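The Basket on the Table
Small habits for the laundry pile 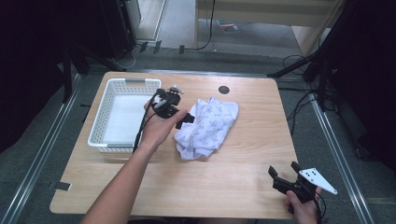

HOME & HOUSEHOLD

A white plastic basket with lattice sides and a pair of gray handles is about as humble as household goods get, and yet I have become very fond of the type. Mine came from the Mustonen shop before it moved, and it has carried towels, library books, a great many potatoes and, for one long weekend, a neighbor's kittens. Mostly, though, it carries the folding, and the folding is what I want to talk about this month.

Several of you wrote in after the May issue to say that you wash happily enough, dry happily enough, and then lose heart when the clean things are sitting there in a heap. I know that feeling very well! A cloth with a sweet little print all over it, bunched up on the table, somehow looks like more work than a whole load going round in the machine.

Jocelyn Petrenko, whose letters many of you will remember from the mending pages, sent me her way of doing it and I have been trying it ever since. She puts the empty basket on the left side of the table and works with one piece at a time in front of her. She opens it out flat, finds two corners, brings them to the other two, and smooths from the middle toward the edges with the side of her hand. Then she folds it once more and into the basket it goes, always with the folded edge facing the same way.

She is firm on the point that nothing else should be on the table, not even the next piece, and I resisted this for a while (I like my tea within reach). But she timed herself, bless her, and got through 37 small cloths and napkins in the time it took a pot of rice to cook. I managed 21, with the tea.

A few things I have picked up along the way. Thin cotton likes a little shake before you lay it down – hold it by two corners and give it one good snap. Printed cloths are easier to square up if you follow a row of the pattern with your eye, as the hem on a much-washed piece may have drifted. And if a cloth has sat crumpled for days, don't fight it. Lay it flat under a couple of heavy books overnight and fold it in the morning.

My own basket has been in use for over nine years and has lost only one bit of its rim. When the lattice gets dusty I stand it in the bathtub and go over it with an old dish brush and warm soapy water, then leave it upside down on a towel.

Next month I'll be answering your letters about pillowcases, so do keep them coming, and please tell me whether you fold in halves or in thirds.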